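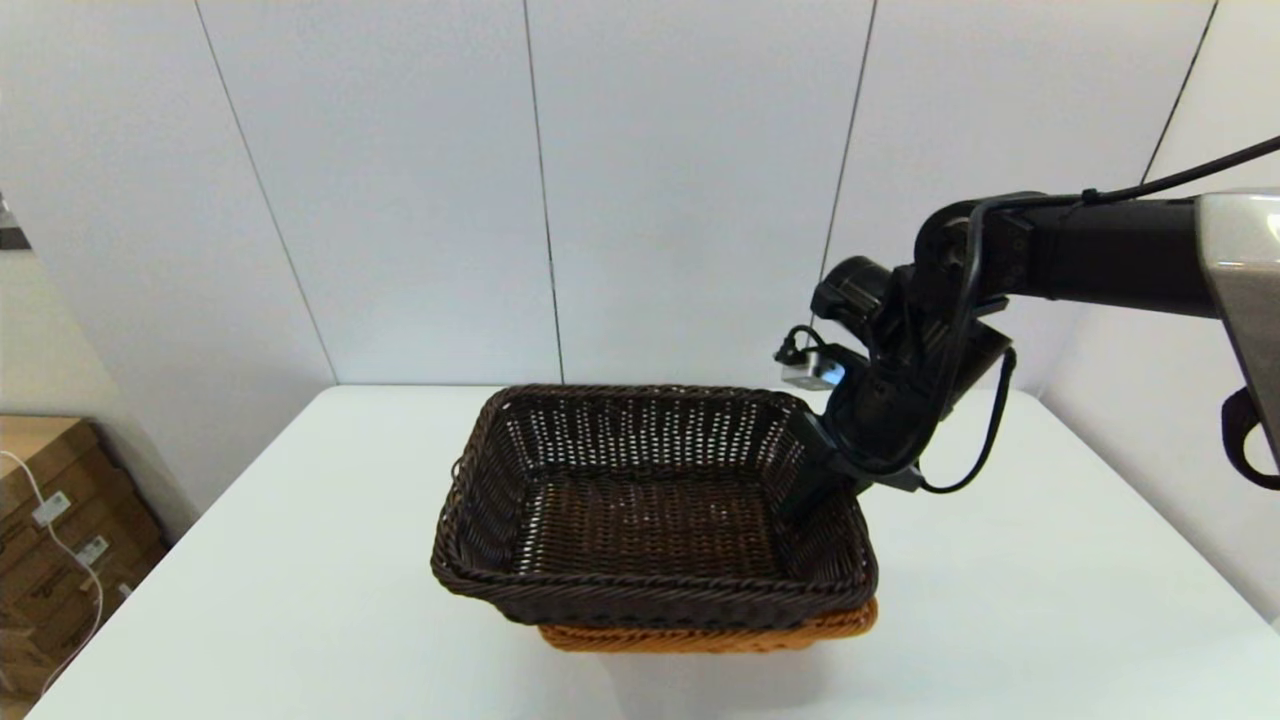

Back in the gym, sort of

19 September 2020

Our Tuesday-night volleyball league is back on, with changes. I play middle for Dakimgate, which has been in the second division of the city rec league for as long as I've been on the team. We had our first practice since winter last week and our first match two nights ago, against Altov. We lost in four.

The league sent the new rules out in August. No switching sides between sets, no handshakes at the net, and the ball gets wiped down at every timeout. Rosters are capped at 10. No spectators, so the bleachers stay folded against the wall. I thought the side rule would bother me more than it did. The far court at our gym has a low heating duct over the left back corner, and whoever starts there is now stuck with it all night. We started there.

The first set was ugly. Our passing was bad and our setter spent most of it chasing balls toward the ten-foot line, so the middles hardly got a swing. I had one attack in the whole set and hit it into the tape. We lost that one by nine. The second was better because we moved our libero over to take more of the left side, and we won it 25-22. Altov served short for the rest of the match and we didn't adjust. They have a lefty on the right side who hits sharp cross-court, and I was late closing the block on her every time.

My legs were gone by the fourth set. I did jump rope in the driveway most of the summer, 500 turns a day, and it didn't carry over much to blocking. Side-to-side movement is what I need to work on. I'm going to add shuffles along the garage wall and see if that helps.

The schedule is shorter this year. Each team plays the others once and then there's a one-night playoff for the top four. Stivow looks like the team to beat. They kept everybody from last season and swept their opener.

We play them next. I'm bringing my old knee pads because the new ones slide down, and I need to remember to pay the second half of my league fee, which is 40 dollars.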